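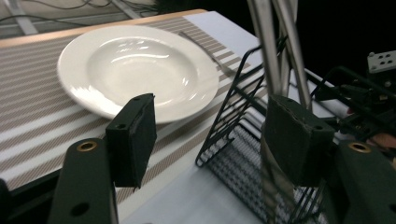
Hand-held grippers cut teaching time for table-clearing robots

A robot arm can learn to rack plates from demonstrations given by hand, with no arm in the room, according to results released on August 4, 2022 by the Catance project.

People clear a table using a gripper with a camera on it – two fingers, opened and closed by the user – and the recordings train the arm later. The group collected 200 demonstrations over 3 days. In tests, the arm failed to rack the plate in two of 20 attempts.

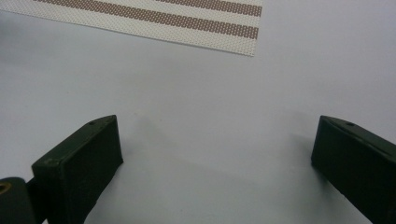 Drasthorpe Institute – Robot Learning Group

Plain, pale surfaces remain a difficulty. With few features in view, the software can lose track of where the gripper is, and those recordings have to be thrown out. A patterned mat helps – the group now keeps one on the table.

Trials with the Romaniuk arm will resume at the Unby site in March.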